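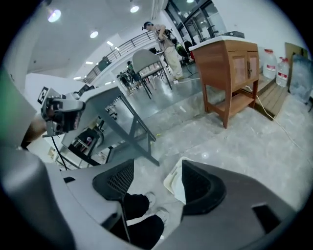

Figure 1. Main hall, ground floor, looking toward the mezzanine railing.

Filed under: Student Work / Interior Layout

Floor Use and Cable Placement in a Shared Hall

Group report, second-year interior layout course
Authors: Delia Ene, Mircea Manole, Oana Lazăr
Advisor: Aurelia Sârbu

1. Purpose

The Astmont hall is used by several courses at once. Tables and stands are moved between sessions, and the layout at the end of a day rarely matches the plan posted by the door. The purpose of this project was to record how the floor is used, identify where furniture and cables get in the way of walking routes, and propose a layout that can be restored quickly.

2. The room

The hall has a usable floor area of 314 square meters. It has a gray floor and a white ceiling with round recessed lights. A mezzanine with a metal railing overlooks the far end. Access to the mezzanine is by a single stair, which was outside the scope of the project.

Sockets are located on the side walls only. Equipment used away from the walls has to be fed by a cable crossing open floor. This one condition accounts for most of the findings in section 4.

3. Method

We drew a base plan of the hall at a scale of 1:50 and divided it into three zones: wall zone, middle zone and far zone. Each zone was observed for six sessions. During each session one member of the group marked the following on a copy of the plan:

– position of tables and free-standing stands
– path of any cable lying on the floor
– places where people stopped to work while standing
– routes taken between the door and the far wall

The marked plans were traced onto one sheet per zone. Furniture was recorded by its footprint, including the feet. The outline of the top was drawn as a dashed line. This matters for tables with angled legs, such as the gray ones with a crossbar (Figure 1), where the feet and the top do not occupy the same area.

Observation was stopped during exams in December. Two sheets from the far zone were drawn at the wrong scale and were redrawn by Mircea Manole.

4. Findings

4.1 Wall zone. Tables were often left at an angle to the wall. The wedge of floor behind an angled table is too narrow to walk through and was mostly used for bags. Devices placed at a table corner had their cables hanging straight down to the floor. In Figure 1 a thin black cable hangs in this way from the device at the corner of the table. We recommend a clip under the tabletop so that cables follow the leg.

4.2 Middle zone. This zone is meant to be kept clear. In practice it was used for standing work, and tall stands were left in it after sessions. A stand with thin legs is easy to see at eye level but hard to see near the floor, particularly dark legs. Cables in this zone ran along the floor close to where people stood. We recorded cable crossings on the main route in all six sessions.

4.3 Far zone. Small groups gathered near the far wall, usually to talk. Little furniture was needed. The group considers this zone underused.

4.4 Storage under tables. Small stands and loose objects were regularly kept on the floor beneath tables. This does not block a route, but it prevents the tables from being pushed together.

5. Proposed layout

Tables are set parallel to the side walls, with the top edge 3 cm from the wall. A strip 2 m wide is marked with floor tape from the door to the far wall and kept free of stands. Standing work moves to the far zone, supplied from the last socket on each side. Where a cable has to cross the strip, a low rubber cover is used.

Resetting the room to this layout took two people around 6 minutes in our trial.

6. Limits

The sessions were not chosen at random. Evening use was not observed. Darius Pîrvu, who manages the hall bookings, supplied the timetable, but bookings made on the same day are not included in it. The cable cover was tested in one position only.

7. Materials

Base plan and zone sheets (Delia Ene), floor tape test and photographs (Oana Lazăr), furniture footprints (Mircea Manole). The zone sheets are held in the course archive, drawer 3.

Submitted 11 June 2025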